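About Fallano Rowing Club

We're a small, friendly rowing club on the east bank of Lake Fallano, and if you've found your way to this page you're probably wondering whether you would fit in. You would! Our members include school kids, retired folks, people who raced in college and plenty who had never sat in a boat before they came down to see us.

The club was started by Conall McGrath and a few friends who had one tired old wooden four between them and nowhere to keep it. For the first couple of winters it lived in a hay barn on the Pinheiro farm, and every outing began with a long walk down the lane with the boat on their shoulders (Conall still tells this story to every new member, and it gets longer each time). We have our own boathouse now, with room for 10 boats, a decent set of rowing machines and a kitchen that gets more use than either. 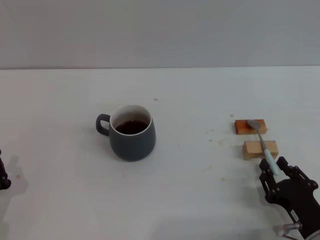
Coffee's on. Come say hello.

We have some 200 members these days, and on a nice spring morning it can feel like all of them are on the dock at once. Finbarr Tierney is our head coach and runs the learn-to-row course, which takes 10 sessions from your first wobbly strokes to a proper row up to the Prendska bridge and back. Boats, oars and life jackets are all provided, so just bring clothes you don't mind getting splashed.

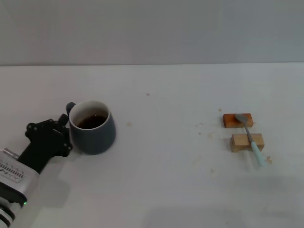

Around the club

If racing is your thing, we send crews to regattas from spring through fall, and each September we host our own, the Fliketti Sprints. It's a 4000-meter course with one nasty bend and a very good cake table at the finish, and crews seem to come back as much for the cake as for the bend.

The next learn-to-row course is filling up now, and sign-up closes on 25 February 2024. Stop by the boathouse any morning we're rowing, or send us a note through the contact page and Finbarr will get back to you once he's off the water.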